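Block stacking still the test as Tekalwood weighs robots for kitchen and shop shelves

A small robotics group at Tekalwood says its arm can stack three coloured blocks on a marked square, but that a machine able to put away the dishes or fill a shop shelf on its own is still a good way off.

The group, which works under the project name Tament, has spent the winter training the arm to pick up cubes and build a tower inside a black outline on a white tabletop. It ran 116 attempts in August and scored each one on whether the blocks stayed up after the gripper let go.

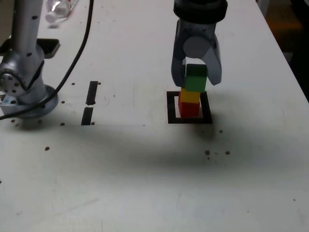 So can a robot do the chores yet? Some parts of some chores, in a tidy space, with a person close by to step in. The Tament group would not leave one alone in a kitchen.

Project lead Nadhirah Nugroho said stacking was chosen for its likeness to a long list of ordinary jobs. Putting bowls in a cupboard, tins on a shelf or folded towels in a pile all come down to picking up one thing and setting it on another without knocking either.

"People see a block go on top of a block and think it's a toy," she said. "Then they ask when it can empty the dishwasher. It's the same job with harder objects and much less room."

The results so far are mixed. Placing a block on the table is reliable. Placing a second block on the first is less so, and the third is where most of the failures come in. A small error at the bottom gets carried up the tower, and the arm does not yet go back to straighten what it has already put down.

Blocks that sit close together are another problem. The fingers need space on both sides of whatever they are gripping, and a neighbouring block can be nudged out of place on the way in. 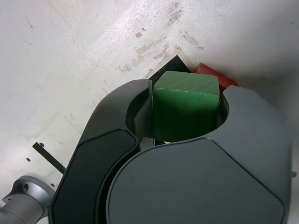 What shops want

The work has drawn interest from Salazar, a grocery business that runs 16 stores and has been looking at automation for its overnight restocking. Its operations office has visited the lab twice. It has not placed an order.

Salazar's list of tasks is short: face up tins, move stock from a crate to a shelf, and pull items that are past their date. A night worker handles all of them without much thought, and does it with trolleys in the aisle and cartons that arrive squashed. Nugroho said the first of those tasks might suit an arm within 3 years. She would not put a time on the other two.

Speed also counts against the machine. A person can build the same tower in a few seconds, while the arm was given 50 seconds for each attempt and sometimes used all of it. 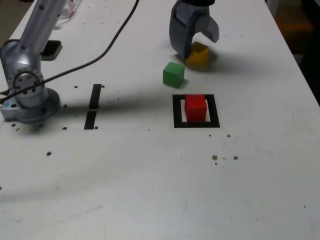
Homes are further down the track. Clilik, a cleaning and home help service, told the group it would be glad of anything that could clear a bench or sort a cutlery drawer, but its staff go into a different house every few hours and no two kitchens are laid out alike. An arm that has learned one table would have to learn each of them.

The next round of tests will swap the cubes for plastic cups and small cartons, with the starting positions changed every time. Nugroho said the group also plans to teach the arm to notice a crooked block and fix it before adding another.

Results from that round will be shared with Salazar and Clilik.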